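Numel TD-2 Two-Arm Teaching Station
Part no. TD-2-358
Page revised 6 February 2026

Overview

The TD-2 is a bench or counter-side station for recording manual tasks on a pair of six-joint arms. The operator drives both arms by remote control from a pair of matching hand levers, or moves them directly by hand with the joints released. Joint positions, gripper opening and all camera streams are stored against a single clock. Recordings are written in the Olero format and can be replayed on the same station or passed to training software.

Teaching modes

Remote: each lever carries the same joint layout as the arm it drives. Movement is copied one to one. Scaling can be set to half for fine work at the fingertips.

Hand-guided: gravity compensation is held on and the operator moves the arm by the wrist. One arm can be guided while the other holds position. Wrist camera streams are recorded in this mode, but hands may block the view.

Mixed: one arm on its lever, the other hand-guided. Requires firmware supplied after October.

What is supplied

Two arms with parallel grippers and black fingers
Two hand levers with table clamps
Head camera and two wrist cameras
Control box, foot switch and cable set
Blue cable tape, one roll
Printed setup guide

The mobile base (Danzer pattern) and the fixed floor stand are ordered separately.

Specification

Reach per arm: 1,175 mm from the base joint to the fingertips
Recording rate: 30 frames per second, all cameras
Finger opening: 115 mm
Control box supply: mains, single phase
Episode marking: foot switch or keyboard
Storage: removable drive, not supplied

Camera placement

The head camera should take in the full work area and both grippers at their usual working height. Wrist cameras are fixed behind the fingers and need no adjustment in normal use. Reflective surfaces such as steel basins should be lit evenly. Wrist exposure is set separately from head exposure, and dark areas close to the fingers should be checked in the preview before a long run.

Kitchen sink work, head camera (first two) and wrist or gripper camera (third):

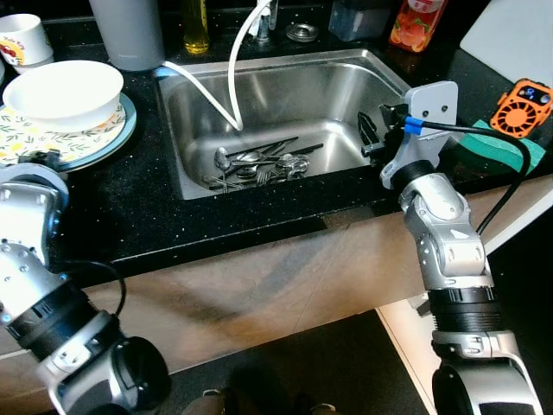
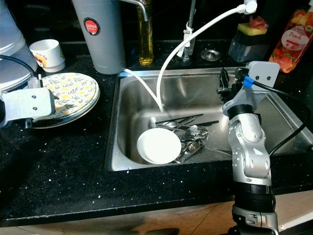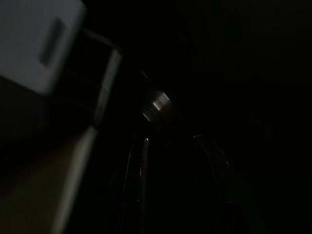 Cable routing

Leave a free loop between the gripper and the forearm long enough for full wrist rotation. Tape the cable near the gripper bracket and check it at the start of each session. The cable must not run between the fingers or over a sharp counter edge.

The grippers are not sealed. Keep the fingers and the wrist housing out of standing water. Replacement fingers are sold in pairs.

Recording a task

1. Clamp the levers and bring them to the rest position.
2. Match arms to levers with the align command. The arms move slowly during this step.
3. Press the foot switch to start an episode.
4. Carry out the task at a steady pace. Pauses are recorded.
5. Press again to stop. Press twice to discard.

Change the starting layout of the objects between episodes. A set recorded from one layout will generally replay well on that layout only.

Known limits

Thin handles lying flat on metal are hard to grip with the standard fingers. The narrow finger set (Temwood type N) is recommended for cutlery. The levers give no force feedback in hand-guided mode.

Ordering and support

Sales: Elsie Rutherford
Setup and training: Andri Tanner

Please quote the part number and the serial number on the underside of the control box.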